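March, late, kettle on

I meant to write this last night but fell asleep in the chair with the lamp on, so it's going down over breakfast instead. The sourdough is finally behaving. I have been feeding the starter twice a day since I came back from Mum's, 50 grams of flour each time, and when I lifted the lid this morning it had climbed right up the jar and smelt of apples, which made me so happy I went and told the cat!

Olanrewaju Abubakar dropped by before lunch yesterday with a bag of rye from the mill shop at Someck. He won't hear of anyone using supermarket rye, and I must say there is a difference, it's darker and a bit sticky and it makes the whole kitchen smell like a barn in the nicest way. We stood talking at the back door for ages about his allotment (leeks good, broad beans sulking) and whether it's too early to put potatoes in. I think it is. He thinks I'm a coward.
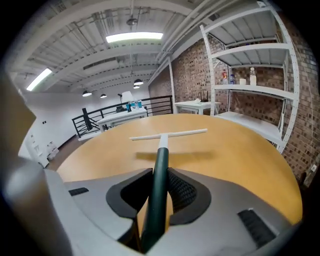
The first loaf from the new bag went in at 2 and came out rather flat, with a pale bottom. I had rushed the second rise, I know I had, as I wanted it done before the shops shut. It tasted lovely all the same, and I ate the crust end standing up with far too much butter and some of the damson jam from the Ní Mhurchú stall. There are only two jars of that left, so I shall have to be strict with myself until the autumn.

I gave the other half of the loaf to next door, who have had the plumber in all week and looked as though they could do with something. They sent back a dish of rhubarb, so I came out of it very well. I'll stew it tonight with a bit of orange, the way Gran used to, and have it cold with custard tomorrow.

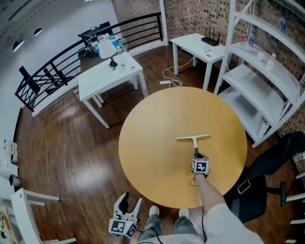
Same day, after supper

The second loaf has been proving in the cold pantry for 12 hours and looks far more promising, nice and domed, with a wobble when I nudge the basket. I'm going to bake it in the big iron pot with the lid on and leave it well alone. Rhubarb is done and a touch sharp. Must ring Mum before bed and ask what she did with my good bread knife.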